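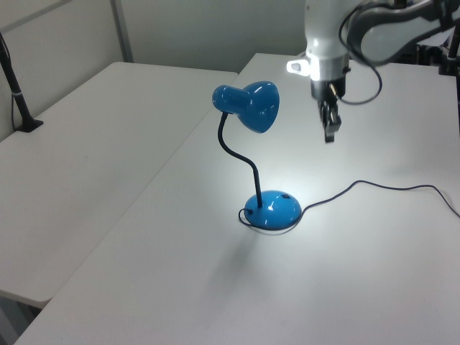 Faith Life / Getting Involved / How to start a prayer chain

Search this site Search

How to start a prayer chain at your church

When I moved to Jesthorpe I missed my old prayer chain so much that I pestered everyone until we had one of our own! You don't need much to get going, so let me walk you through how we did it.

1. Talk to your pastor first. Ask what can be shared and what should stay private, and write the answer down.

2. Start small. We began with 10 people, mostly from the Saturday breakfast group, and I'd say that's plenty.

3. Pick one person to take requests. Mine is a phone number in the bulletin, and I check it at noon and again after supper.

4. Keep each message short. A first name, the need, and maybe a verse (I lean on the Psalms a lot). Leave out the diagnosis unless the family has said yes - and do ask them, even if you're sure.

5. Decide how it travels. We text, but three of our folks like a call, so each of them has a partner who rings them up.

6. Close the loop. If there's news, pass it on, good or hard. People keep praying for weeks and they want to know.
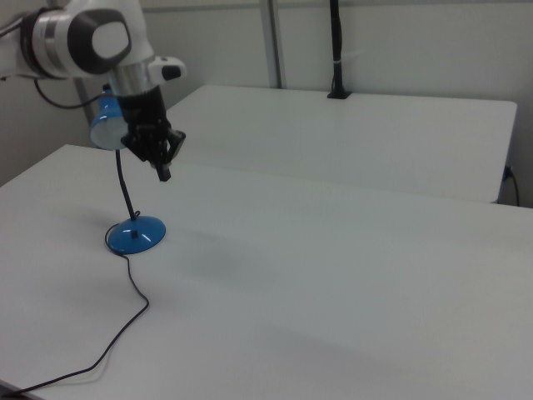
Nneka Etim wrote to me that her chain at Grurmont went quiet every summer until they set up a second person to take requests, and now the two of them swap months. I've stolen that idea for July, when I'm away at my sister's.

7. Once a season, go through the list together. Take off old numbers, ask if anyone needs a rest, and pray for each other while you're at it.

Shares 203 | Comments 10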